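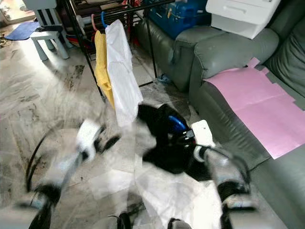 Keeping Ninell Running: Setup and Care of a Two-Arm Laundry Robot
Project report, Flurville Technical College
Rizal Chong
Submitted 06/04/2023
Supervisor: Séverine Rolland

1. What the project covered

Ninell is a two-arm robot that we run on clothes and hangers in an ordinary living room. Another team writes the software that moves it. My part was the hardware: getting both arms mounted, calibrated and wired, and keeping them that way for 12 weeks. I asked for this job and I would ask for it again. You learn a huge amount about a machine by being the one who has to open it up when it stops!

2. Mounting and zeroing

Each arm bolts to the body at the shoulder. The bolts go in finger-tight first, then get torqued in a cross pattern with the arm supported by a second person (I tried it alone once and had to start over). After that comes zeroing. Every joint is moved by hand to its index mark, the encoder value is saved, and the arm is sent to a test pose to check that the two gripper tips meet over the center line.

On my first attempt the tips missed each other by 18 mm. I spent an entire afternoon blaming the shoulder, and the error was one saved value at the left elbow. I had read the mark from the wrong side. Now I photograph each mark straight on before I save.

3. Gripper cables

Most of my repair time went here. The cable to each gripper runs outside the arm in a loose loop, and getting the length of that loop right is harder than it sounds. If it's too short, it pulls on the connector when the wrist turns all the way over. If it's too long, it swings into the clothes. Hangers are the worst case, with a hook at one end ready to catch anything.

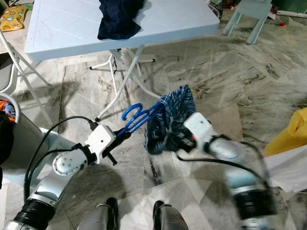
Figure 1. Left gripper holding a hanger, right gripper holding a plaid garment.

In May we lost the right gripper twice in one week. It closed, reported a fault and refused to open. I swapped the cables left to right and the fault moved with the cable, so the motor was fine. When I cut the jacket back I found two strands broken right behind the plug, in the spot where the cable flexes most. I made a new cable and added a clamp that takes the strain before it reaches the plug. Then I cycled the wrist 300 times while watching the fault counter, and it stayed at zero. I was very happy about that clamp.

4. Weekly care

The routine we settled on:

Wipe the fingertips with a damp cloth and check for lint along the edges.
Check the mount screws for play.
Run each wrist slowly to both limits and watch the cable.
Repeat the test pose and write down the gap.
Copy the Stonura log file to the shared drive.
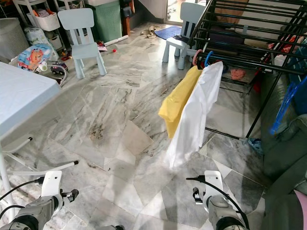
The test pose takes the longest, and I was tempted to skip it on good weeks. I'm glad I didn't. The gap grew a little three weeks in a row, which led me to a loose screw in the left mount well before it caused a dropped hanger. By the end the log held 1,865 gripper cycles on the new cable.

5. Still open

The clamp is a printed part and I don't know how it will age. Séverine suggested a softer plastic, and I have a drawing ready for whoever takes over. The left cable is still the original one and should be remade the same way. Spare plugs are in the top drawer of the bench, with my wiring sketch taped inside the lid of the parts box.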